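I've been putting off this review of the Leka Bench Rules binder for months, partly because I wanted to use it through one full project first and partly because I kept lending my copy to people who didn't give it back. (Şengül, if you're reading this, the divider tabs are still missing.) It's a spiral-bound book of good practice for small two-arm cells, with a set of laminated cards you hang by the bench, and it comes from the same people who did the Leka safety posters a lot of shops already have up.

First, what it covers. There are 12 chapters, and the early ones are what you'd expect: who may be near the arms when they're powered, where the stop button goes, how to write down a change so the next person can find it. If you've worked through the formal robot safety standards you won't learn much there, and the book says right on the first page that it doesn't replace them or your own risk assessment. I was glad to see that in plain type. I've read too many guides that let you think a checklist gets you off the hook.

The chapter that earned its keep for me was the one on cables. We do a lot of cable handling at Brekus, plugging and sorting and putting away, and I thought we were pretty tidy about it. Well! Rafail Tsoukalas and I sat down with the cards one evening in December, and we got through two pots of coffee and a long list of things to fix. The book asks you to treat the arm's own wiring and the cables it's working on as two separate families, with different colors if you can manage it, and to write down which is which before anybody runs a program. It also wants every loose cable that isn't part of the current step to have a home, and a bin is fine. Then you check each arm's full reach against whatever is lying on the floor of the cell, slowly, with a hand on the stop.

I'll admit I grumbled about the slow check. It added 20 minutes to our mornings at first, and Rafail timed it just to annoy me. We're a good bit quicker now, and I don't think I'd go back to the old way of eyeballing it and hoping.

Now for the complaints, and I do have a few. The index is thin. I looked for "connector" and found one entry, even though the word is all over chapter seven. The cards are laminated but the ring they hang on is flimsy, and ours opened up and dropped the whole set behind the bench. The section on two arms sharing one space is much too short for my taste: it tells you to agree on which arm has the right of way, and then it more or less wishes you luck. Ilse Ackermann, who has the Fastumel guide at her shop, let me borrow it for comparison, and that one gives shared space a proper chapter with worked layouts. It's drier reading, though, and I never did finish it.

If you run a small cell and your house rules live mostly in one person's head, I'd buy the Leka binder and a better ring. If you already have written procedures you're happy with, borrow a copy and read the cable chapter over lunch. 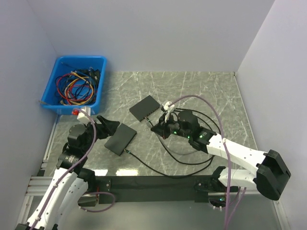
*Cable work with both arms, blue bin at the back left.*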